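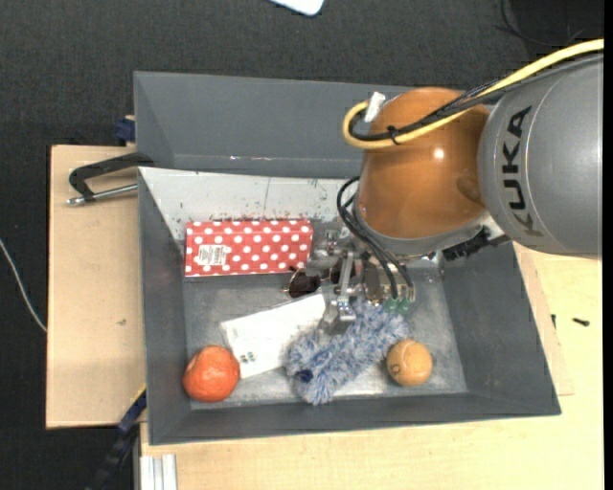 O acervo de objetos avulsos do armazém Vulik está organizado por recipiente, e o registo de cada recipiente é independente do registo dos objetos que contém. Esta página da galeria trata das caixas de conteúdo misto, isto é, as que recebem peças sem família própria no inventário: artigos de limpeza, acessórios pessoais, embalagens fechadas, formas esféricas. Uma caixa retangular cinzenta com uma embalagem vermelha às bolas brancas, uns óculos de sol, um pacote branco espalmado e a cabeça felpuda azul e branca de um espanador corresponde ao que no Fleviso se classifica como "misto, sem afinidade". A classificação não depende do valor nem do estado das peças, apenas do facto de não partilharem forma, material ou uso.

Sobre o inventário

O Fleviso tem neste momento 2829 fichas ativas para 3315 objetos. A diferença explica-se pelas fichas de conjunto, que cobrem várias peças iguais com um único número. Nas caixas mistas não se usam fichas de conjunto: cada objeto tem ficha individual, mesmo quando existe outro igual noutra caixa. A última revisão completa foi feita em agosto.

A ficha de objeto tem os campos seguintes: designação, cor dominante, cor secundária, maior dimensão, rigidez, tipo de superfície e recipiente atual. O campo "recipiente atual" é o único que se altera com frequência. Os restantes só mudam por correção.

Notas de legenda

Embalagem às bolas. Caixa comprida, vermelha, com filas de pontos brancos e uma etiqueta retangular branca aplicada perto de uma das extremidades. Entra no inventário pela cor de fundo, com o padrão em cor secundária. As embalagens compridas colocam-se paralelas a uma das paredes do recipiente, para deixar livre a área central.

Óculos de sol. Acessório pessoal, rigidez mista. Guardam-se por cima ou ao lado das outras peças e nunca debaixo de embalagens. Se forem transportados noutra caixa, a mudança é registada no próprio dia.

Pacote branco. Designação provisória "pacote plano". Os artigos planos ocupam pouca altura e desaparecem facilmente debaixo dos outros, pelo que a conferência do recipiente começa por eles.

Cabeça de espanador. Superfície de fibra, azul e branca. O volume registado é o da peça em repouso, sem compressão. As fibras prendem-se a arestas e a fechos; verificar antes de retirar objetos vizinhos.

Peça redonda cor de laranja vivo. Aspeto de fruto. A designação adotada é "forma redonda, tipo fruto", sem indicação de espécie.

Bola. Tom entre o castanho-claro e o laranja. A proximidade de cor com a peça anterior obriga a preencher sempre o campo da superfície, caso contrário as duas fichas confundem-se na pesquisa. A pesquisa por "laranja" devolve ambas; a pesquisa por "castanho" deve devolver apenas a bola.

Critérios de arrumação

As caixas mistas são preenchidas numa só camada sempre que o número de peças o permite. A segunda camada é admitida para artigos planos e rígidos. Peças redondas ficam onde pararem, sem calços: uma tentativa anterior com divisórias de cartão foi abandonada, dado que as divisórias ocupavam espaço útil e acabavam tombadas após cada consulta.

Não se agrupam as peças por cor dentro do recipiente. A mistura facilita a identificação visual, sobretudo com fundo cinzento, que contrasta bem com vermelhos, azuis e laranjas. O contraste é menor com peças cinzentas ou prateadas. Para essas está em uso, a título de ensaio, um recipiente de interior claro na estante 5.

As etiquetas de origem com código de barras mantêm-se na embalagem. A etiqueta interna Vulik é aplicada noutra face, sem sobreposição. Quando só existe uma face livre e esta tem padrão impresso, a etiqueta interna vai para o topo mais curto. Nos objetos sem superfície adequada à colagem (fibras, esferas, lentes) o número fica apenas na ficha, e a identificação faz-se por cor e forma.

Consulta e devolução

Quem retira uma peça altera o recipiente atual para "em consulta" e indica a bancada. Existem 2 bancadas com código próprio no sistema. Na devolução, a peça regressa à caixa de origem, exceto se esta tiver sido entretanto esvaziada; nesse caso segue para a caixa mista com mais espaço livre e o campo é atualizado.

Os objetos com sujidade visível não regressam à caixa. As fibras sacodem-se fora da sala do acervo. As lentes limpam-se com pano seco e as embalagens de cartão nunca são limpas com produto líquido.

Erros frequentes nas fichas

Maior dimensão medida na diagonal. Deve ser medida ao longo da peça.

Cor secundária em branco nas peças com padrão. O padrão conta como cor secundária, mesmo quando cobre toda a superfície.

"Bola" usado para qualquer forma redonda. O termo fica reservado às peças que são bolas; as imitações de frutos e os frutos têm designação própria.

Recipiente atual igual ao recipiente de origem durante uma consulta. É o erro mais comum e aquele que mais tempo consome, por obrigar à conferência manual de toda a estante.

As correções às legendas desta galeria são introduzidas primeiro no Fleviso e passam para a página na atualização seguinte. Indicar sempre o número da ficha e o campo a corrigir.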